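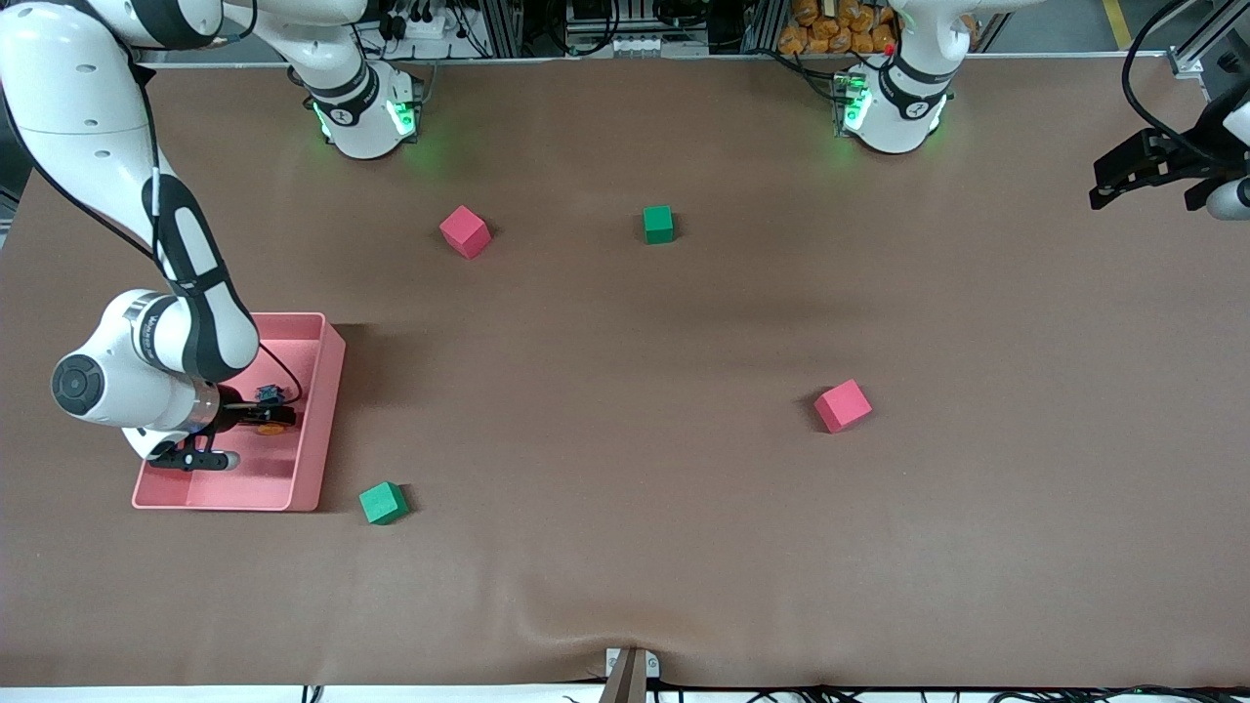
Evaluation of the Lekeck Two-Arm Teaching Kit for Sorting Tasks

Lenni Sjöberg and Chenxi Dai
Final report, April 24, 2022

1. Purpose

The department asked for a review of the Lekeck kit before deciding whether to order a second one for the lab course. The kit consists of two arms with parallel grippers, a controller, and the Trasmont software used to record and replay motions. We were asked to judge setup, ease of teaching, and repeatability on small objects. Payload and speed were outside the scope.

2. Setup

Both arms are mounted near the back edge of the table and face the working side. The table has a brown covering, held down at the front edge with a clamp bracket. The covering wrinkles along the front, so objects were kept out of that area where possible. The work objects were foam cubes in pink and green, small items in dark blue and orange, and a shallow salmon-pink tray with raised walls.

The printed manual covers a single arm only. Settings for the second arm had to be taken from the Ellby forum, where another user had posted a working configuration file in November. With that file loaded, both arms started without errors.

3. Method

Each trial consisted of moving one object between the table and the tray. Motions were taught by hand guiding and then replayed. We ran 50 trials with the right arm and 50 with the left. A trial counted as a success if the object was released at the target without a second attempt. The log contains 757 entries in total, including calibration moves and aborted runs, which are not part of the results.

4. Results

The right arm failed 3 trials and the left arm failed 2. All five failures involved the tray. In each case a finger touched the wall during the approach and the controller stopped the motion. No failures were recorded for cubes picked from the open table, including cubes that were turned relative to the gripper.

Foam is a forgiving material. The cubes compress when gripped, which hides small position errors, and the results should not be applied to rigid parts.

5. Comments on the product

Hand guiding is easy to learn. Editing a recorded motion is not. Trasmont stores each motion as one block, and changing a single point means recording the whole motion again. The cable along the arm needs slack near the wrist, and the manual gives no figure for this. The status lights on the bases are easy to read from the working side.

6. Recommendation

We recommend a second kit for the introductory course only. For the Naidoo project, which uses rigid parts, a test with those parts should be done first. The configuration file and the trial log are stored with this report.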